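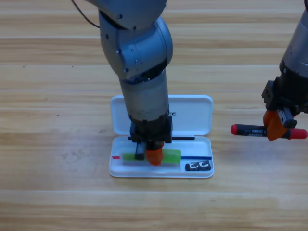 Packing a pencil case is where our unit on small-space sorting begins, and I love starting with it! It's a real storage problem you can hold in one hand. A shallow tray gives you one layer and very little height, so everything competes for floor space. The long things decide the layout. With a white plastic case lying open and its lid flipped back, you can see how a thin black pen lies across the back of the compartment and a green marker takes up the lower part, and how a small black block still fits in the corner. Corners are wonderful for short, square things — try to leave one free until last.

Handout 3, Sorting and Storing, 27 Sep 2019

Words we'll use today
Footprint: the area an item covers when it lies flat.
Long axis: the direction an item points when it is lying down.
Dead space: a gap too small for anything you still need to pack.

Warm-up (8 minutes, in pairs)
Empty your own case onto the desk. Put the items in order from longest to shortest, then pack them back in that order. Now empty it again and pack from shortest to longest. Sketch both layouts in your notebook and shade the dead space. The difference can be huge, and the sketches make it so easy to spot! 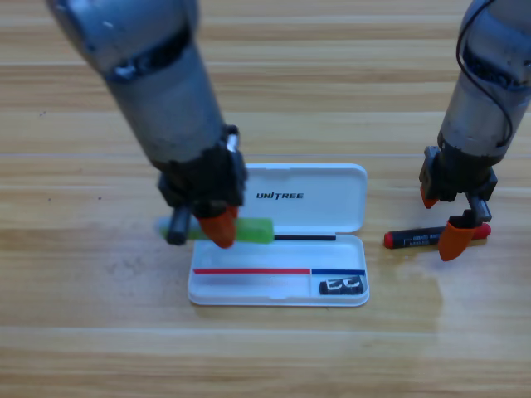

Should the thickest marker always go in first?
Place it first if it is also one of the longest items. A short, thick marker can wait, as long as you save a spot deep enough for the lid to close over it.

Main activity
Each table gets a Vovell tray and a mixed bag of pens, markers and erasers. Agree on a layout before you touch anything, draw it, then test it. If the lid won't close, change one item at a time and note which one you moved. Please keep the failed drawings — we'll need them for the Altano box exercise next time.

For your notebook
Pick a drawer at home and write down its three longest items. Which way do they point, and would you turn any of them?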